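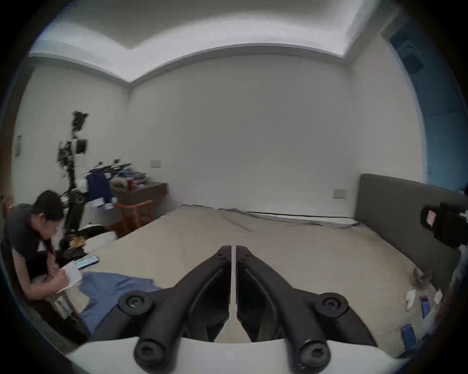
Will I still be making beds in two years, or will I be the one holding the gripper all day? One of the housekeepers at Wirnton asked me that in October, and I've kept it at the top of this README ever since, because pretty much every choice in the dataset goes back to it. I didn't have a great answer then. I have a slightly better one now, so read on if you care about that part (or skip down to Layout if you just want the files, no hard feelings).

# wirnton-beds

Bed-making and room-reset demos, recorded with a hand-held gripper by people who do housekeeping for a living. Wirnton is a small lodging business with long-stay rooms. Sukia is the project that's trying to get an arm to take over the dullest bits of turning a room around. I look after the data side and I write the docs, so complaints about either one come to me.

## What's in it

285 episodes at the moment. 188 of them have been checked start to finish and have clean labels, and those are the ones in the `checked` folder. The rest are usable but I'd look before you train on them – some have the task name wrong, and a few start late because the person was still talking to me when I hit record.

Tasks are the boring stuff: pulling a fitted sheet over a corner, picking small items off a mattress, folding a cloth, putting a pillow back where it goes. I let the housekeepers choose the task names, so you'll see "corner, the bad one" as a real label. It means the corner by the wall, where you have to reach. Please don't rename it in a pull request, I've turned down two of those already.

## Layout

 checked/ reviewed episodes
 raw/ everything else
 notes/ what people wrote down during sessions, typed up
 labels.csv one row per episode

Notes are the part I like best! They're typed up from paper notebooks with the spelling left alone. If a grasp looks weird in the video, check the note for that episode first, there's often a line about it ("thumb tired," "sheet too small for this bed," that kind of thing).

## How it changes the job

OK so, the question. When we started, everybody got a short training and then recorded on top of their normal rooms, which was a dumb plan and I'll own that one. People were squeezing demos into their breaks. We fixed it by making recording its own shift, paid at the regular rate, and by taking rooms off the list for whoever was doing it that day.

What people told me after a while was pretty mixed. A couple of them love the recording shifts since it's easier on the back than lifting mattress corners all morning. One person asked to stop and went back to rooms full time, and that was fine. The most common gripe was about being slowed down: a good housekeeper does a corner in one quick yank, and with a gripper it turns into this careful little thing that feels silly when you've been doing it for years. I tried it myself and I was terrible at it, if that helps anyone.

As for who ends up doing what, the arm side is still in testing and it isn't making beds for guests. The plan agreed with Wirnton is that it picks up loose items and handles linens at the start, with a person finishing the bed and signing off the room. Hours stay where they are through the trial. I can't promise what comes after that and I told her so. She said fine, put it in writing. So it's in writing.

## Getting started

Install the Purnix loader, point it at `checked/`, and load 200 episodes or fewer at a time unless you've got a lot of memory. My laptop falls over past that. If you get a "missing grip width" warning, update the loader, the old version reads that column under a different name.

## Known problems

- Lighting changes a lot between rooms and I haven't corrected for any of it.
- Left-handed demos are marked in `labels.csv`, but only in the checked set.
- Personal stuff turns up on beds during sessions. If you spot anything private in an episode, write to me and I'll pull it.
- Audio was never kept. The housekeepers asked for that and I think they were right.

## Using it

Research and teaching are fine. Please don't use it to time or score workers – that was a condition from the people who recorded it, and it's in the license too. The Michalski folder in `raw/` came from an earlier pilot with different label names, so don't mix it in without converting first. I keep meaning to write the converter

Contact: open an issue on the tracker | © Sukia project | Back to top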